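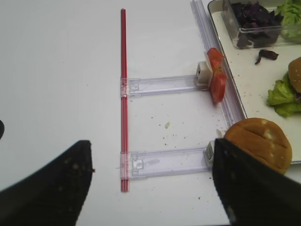
Wrist view only vs wrist + overhead for food assembly, my results

kutanel_dev
Posted 2025-06-10

Hello all. I promised in the other thread to write down my numbers, so I do it now. Please be patient with my English.

The task is burger assembly with a two-finger arm. The policy is trained by imitation, from demonstrations that I recorded by teleoperation. I wanted to know one thing: if I remove the overhead view and keep only the wrist view, how much do I lose? Many people say the wrist view is enough for small tables. I was one of them.

Setup was the same for both policies. 460 demonstrations, same network, same training length, same random seed. Then 100 trials for each policy. A trial is counted as good only if the bun, the lettuce and the tomato slice are stacked and the stack stands by itself when the fingers open. I did not count "almost".

Result: wrist + overhead made 30 more good trials than wrist only. I expected a small difference, so I was surprised and I repeated the evaluation on another day. The gap stayed the same size.

When I looked at the failures one by one, most of them happened before the first grasp. The wrist policy goes to the wrong side of the clear plastic rail, or it waits over the open table and makes small circles. Once it has the tomato slice between the fingers, it is as good as the other one, in my opinion even a bit smoother.

My conclusion for now: the wrist view is good for grasping and weak for deciding where to go.

Clurko
Thank you for posting the failures as well. But I don't agree with the conclusion. In your picture the fingers cover both lower corners, and the lower bun is partly behind the right one. The full burger is cut at the side. Your wrist policy has to decide with half of the food out of view. So you measured one mounting position. "Wrist view is weak" is a bigger statement than your data allows.

kutanel_dev
This is a fair point and I thought about it. Still, every wrist mounting that I know has the fingers in view, and we want them in view for the grasp. If I tilt the camera up I see more of the tray, but I lose the fingertips. I had such a version in September and the grasping became clearly worse. I did not keep proper numbers from then, so I can't put them here.

verbruggen_arm
A wider lens?

kutanel_dev
Possible. I have none that fits my bracket.

Hammad Qureshi
I would like to ask about the plastic. There is a transparent rail with two transparent brackets clipped to a red rod, and the tomato slice leans on it. Clear plastic on a white table is nearly the worst case for any vision policy. Did you run both policies with this frame removed? I suspect a good part of your gap will disappear. With the overhead view the shadows and the tray edge can help to locate the rail, and from the wrist it is mostly a few thin lines.

kutanel_dev
No, I did not run it without. The frame was in all demonstrations, so I was afraid that removing it makes a new problem (the policy never saw the table like this). But I understand your question. I could record new demonstrations without the frame and train again. It is a lot of work, please don't expect it soon.

Clurko
You don't need all 460 again. Take a smaller set for both conditions and compare those two with each other. The absolute success will be lower, but you only want to see whether the gap changes.

Hammad Qureshi
Agree with Clurko. Or put colored tape on the rail and keep everything else. It also changes the input, but less than taking the rail away.

zukunberg_lab
I will disagree with everybody a little. We had a similar gap in our kitchen task and for us the reason was memory. Our policy used only the current view. When the tray left the view, the policy had no idea that there was a tray. We gave it the last 3 views in place of one and the small circles over the table stopped. The camera did not move at all. How many views does your policy get?

kutanel_dev
One. Only the current one, from each camera. I tried a history before on another task, and it learned to copy its own last motion, so I stopped with it.

zukunberg_lab
Yes, this copying is a known trouble. We dropped the older views at random during training and it became better. Not perfect. I would still test it before you blame the camera.

verbruggen_arm
Also please clean the table between trials :) I see crumbs everywhere, on the tray and on the white part, and even some specks on the left finger. If the table was cleaner for one policy than for the other, your comparison has a problem.

kutanel_dev
I wiped the table after each group of ten trials, for both policies, and I switched between the policies in each group. So both had the same amount of dirt on average. I should have written this in the first post, sorry. The fingers I did not wipe so often.

Clurko
Good, then the order is not my worry. My objection about the mounting stays.

kutanel_dev
I accept it. I changed the sentence in my notes to "in this mounting position, the wrist view alone was weaker for choosing where to go". The next test will be the tape on the rail, then the history of 3 views with the random dropping. Both with wrist only, 100 trials each, same counting rule. I will post in this thread and not open a new one.

Hammad Qureshi
Please write also how many failures come before the first grasp, as a separate number. For me it is more useful than the total.

kutanel_dev
Yes, I will separate them.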